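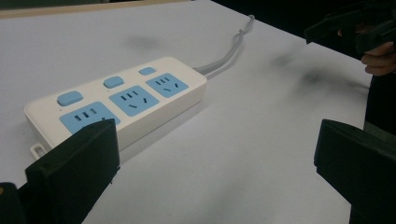 July — first-year practical marks, second pass

Started 9.15, Arnside teaching lab office. Mirjana in until noon, me all day.

Carried on from the last entry. All 241 reports for the spring practical are now in Present with a first mark against each. The job is to find out why the two marking groups came out so far apart before the marks go to the board.

What we did

Took 30 scripts from the pile, spread across both groups, names hidden. Mirjana marked them again using the new sheet and I marked them using the old one. We didn't talk until both lots were finished. I was slower than I expected and only got through the last few after lunch.

Most pairs agree to within a mark or two. The ones that don't are nearly all in the discussion section. The old sheet gives 8 marks for "discussion of results" with no breakdown, and I can see from the comments that Emmanuel's group read that as mostly error analysis, while Beatrice's group gave most of it for linking back to the theory. Both are fair readings of the sheet. A student who wrote a good page on errors and two lines of theory did well in one group and badly in the other.

The method and results sections are fine. The graphs are fine too, apart from the axis label mark, which some people took off once and others took off for every graph. Suggest once per report and be done with it.

Word limit

The handbook says 400 for the discussion. Present counts table captions as part of the section if the student pasted the whole thing in from a word processor, so it flags reports that are under the limit. I checked three flagged ones by hand and all three were under. Have asked Po-yen whether the count can be switched off for that box. Until then, ignore the flag and don't take marks off for length.

Effect on the Domau prize

The prize for best first-year practical work goes on the total, and the top few are close enough for this to matter. Rehema wants the shortlist soon so the letters can go out before people leave. I told her I would sooner hold it until the discussion marks are settled. She is all right with that as long as the names reach her before the printing is booked — she'll tell me when that is.

Not putting names in here. The working list is in the locked drawer with the scripts.

Decisions so far (Mirjana agrees, others still to see this)

Discussion to be split equally between errors and theory, four marks each.
Both groups re-mark the discussion section only. Everything else stands except the axis labels.
Old marks stay visible in Present but greyed out. Don't overwrite them, the external examiner may ask.
Late penalties go on after the re-mark. Two had been put on already and I have taken them off.

Still open

Langat room is free for the re-marking session in the afternoon but not the morning. Beatrice teaches in the afternoon. Might have to split it.

One script has pages missing from the scan. The paper copy should be in the Langat cupboard, left-hand side, under the spare lab coats. Looked quickly and didn't find it. Will look again.

Emmanuel asked whether students should be told the marks are being looked at again. I think yes, a short note, no detail. Draft it with Rehema.

Stopped 17.20. Scripts back in the drawer, key with Mirjana.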